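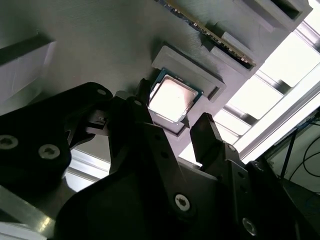

From: Parts Bench list
Date: Oct 31, 2023
Subject: Re: Holding plate for CPUs and memory, second version

On the question of whether to keep the processor and the memory on one plate or split them, I would keep them together. We have been using a single gray printed plate since May, with a raised rectangular frame for the CPU and a long slot for the RAM module next to it. Splitting them gives you two things to line up and two things to lose.

The earlier message said:

> I printed the Sustari plate at the size given in the file and the CPU will not sit flat. One corner rides up on the frame. The memory slot is the opposite problem, the module leans over as soon as I let go of it. I have 11 more of these to print for the sorting job and would like to fix the file first. Is it my printer, or is the file wrong? Also, does anyone put foam under the CPU? I have some of the pink stuff left over from a Nepia order.

It is a bit of both. The first file was drawn to the nominal size of the package with no clearance, so any bulge in the corners of the print will hold the processor up. Before changing the file, take a flat needle file to the inside corners of the frame and try again. If it drops in, your printer is fine and you only need to open up the pocket a little. Do not scale the whole plate. That moves the screw holes too, and then it won't bolt down.

For the memory slot, the floor matters less than the ends. The long walls can be a loose fit as long as there is a solid block at each end to keep the module upright. In the first version those blocks were too short. Raise them and leave the rest of the slot alone.

No foam under the CPU. We tried it on 2 plates and took it out. The part sits at a different height every time, and the foam sheds. If you are worried about the underside, blow the pocket out before you start and don't slide the part around in it. Lift it straight up by the edges.

Keep the notch in the frame. Someone suggested filling it in to make the wall stronger, but you need the gap to get a processor out when it fits tight.

A few other notes from our end:

- We print at 100 percent infill. It is slow, but the plates stay flat when screwed to the rail.
- Troko filament in gray has been fine. The white we bought from Rotel looked good but gold contacts are hard to see against it under the bench lamp.
- Wipe the heat spreader before it goes in the plate. Old paste gets on the frame and then on every part after it.
- If your bench faces a window, turn the plate until the glare is off the metal. Otherwise you can't read the markings.

We have 8 plates of the second version in use and none has cracked so far. One has a chipped end block from being dropped, and it still holds a module.

I can post the changed file to the list once I have cleaned up the layer names. The pocket for the third part is still empty in my copy and I have not decided what to do with it. If you have a use for it, send the outside measurements and I will draw it in.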